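# Having the delegation over: kitchen and house notes

I've lived in Ikell long enough to have hosted through four different mayors, and every time the folks from Tudero come for the sister-town visit, somebody calls me the week before in a panic wanting to know how I do the dinner. So I'm putting it all on one page (mostly so I can stop digging through my own index cards).

Quick background if you're new to the list: the town puts up the visiting council members in private houses, the town pays for the formal lunch, and the host families do one supper at home. You get a sheet from Rosalind Iwasaki at town hall with names, allergies and arrival times. Stick it inside a cabinet door. Mine went through the wash one year and I served walnut bread to a man who couldn't eat walnuts. He was very gracious about it, and he ate a lot of potatoes.

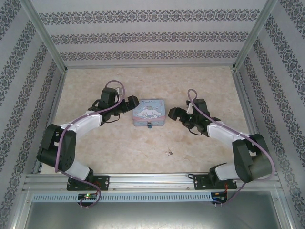
## The supper

Make something that can sit. The afternoon meeting with the council always runs over, and if you've planned on steaks you're going to be standing there at 8:30 with the pan smoking and no guests. I do a beef and barley stew in the big Haslinger pot, and a bean version in the slow cooker for whoever needs it.

- Salt the stew at the end. It cooks down more than you think while the speeches go on.
- Cut the bread late and keep a towel over it.
- Put the rice on when you get the text that they've left town hall, it's 11 minutes from there to my door and I can have the table finished too.
- If your stew gets too thick, loosen it with hot water from the kettle and taste it again. Cold water makes the whole pot sulk.
- Hold back a bowl for the driver! People forget the driver.

For coffee I borrow the urn from the library and run one pot of plain vinegar water through it beforehand, then two of clean water. Ferdinand Marti swears by lemon juice for this and we've had words about it. Either one works. What doesn't work is leaving it for the morning of the reception, when you'll smell it in every cup.

## Table linens and the flag business

Little paper flags on toothpicks fall over in everything except cheese. Cut a raw potato in half, set it flat side down under a folded napkin and poke them into that. Check which way up the Tudero flag goes. I got it wrong in front of their deputy mayor and heard about it for two days.

Red wine on the good cloth: club soda, blot, more club soda, and then leave it alone until they've gone to bed. If the cloth belongs to the town (the long cream ones do), wash it warm, hang it damp and iron it on the wrong side. Nahuel Arancibia keeps the sign-out book for those and he does notice scorch marks.

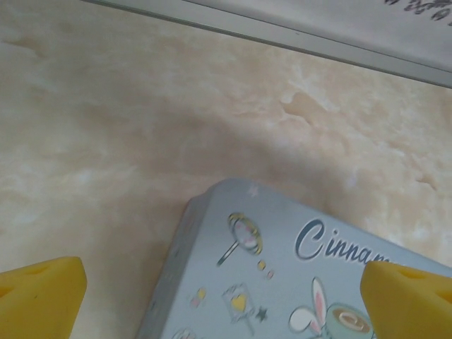 *Page last changed: May. Added the part about the guest room and fixed the oven temperature on the rolls.*

## The guest room

Clear out half the closet, I mean really clear it, down to bare hangers. Council people travel with jackets. A steamer is nicer to offer than an iron, and if you don't have one, hang the jacket in the bathroom and run the shower hot for ten minutes with the door shut.

Leave a lamp, a water glass, your wifi password in big letters, and the visit schedule with your own phone number written across the top. Flurina Nägeli stayed with us her first term and told me the phone number was the only thing she used all week, as she'd gotten turned around coming back from the Priltoto plant tour and ended up at the ballfield.

If the radiator knocks, warn them before bedtime. 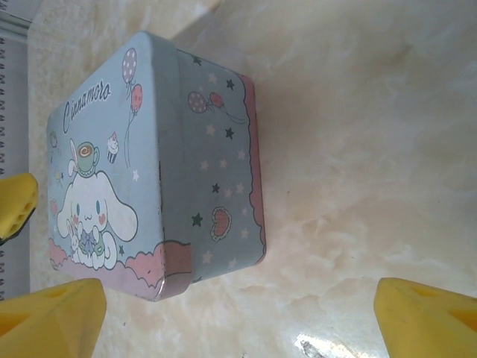
Gifts are where new hosts overspend. The council already hands over the official plaque, so yours should be small and easy to pack, and it can't be anything that leaks. I bake shortbread and send it home in a tin. Rounded corners like the ones on that powder blue Cinnamoroll box are what you want for a suitcase, they don't catch on sweaters. Line whatever tin you use with parchment, let the cookies cool all the way (an hour, no cheating), and stand them on edge in rows with a crumpled bit of parchment at the end so they can't shift. They keep a week like that. And if there are kids in the family, a lid with a cartoon puppy in a teacup hat will beat a picture of our town hall any day.

## Shortbread for the tins

1. Beat two sticks of soft butter with half a cup of sugar.
2. Stir in two cups of flour and a good pinch of salt.
3. Press into a lined square pan and prick all over with a fork.
4. Bake at 325 until the edges are just gold. Start looking at 30 minutes.
5. Cut while it's warm, and leave it in the pan to cool.

Jad Hourani puts cardamom in his and I'd say try it, a half teaspoon is plenty.

If you're signed up to host this year, Rosalind needs your allergy questions and your bed sizes before the next council meeting. The library urn is spoken for on reception night, so ask Ferdinand about the spare.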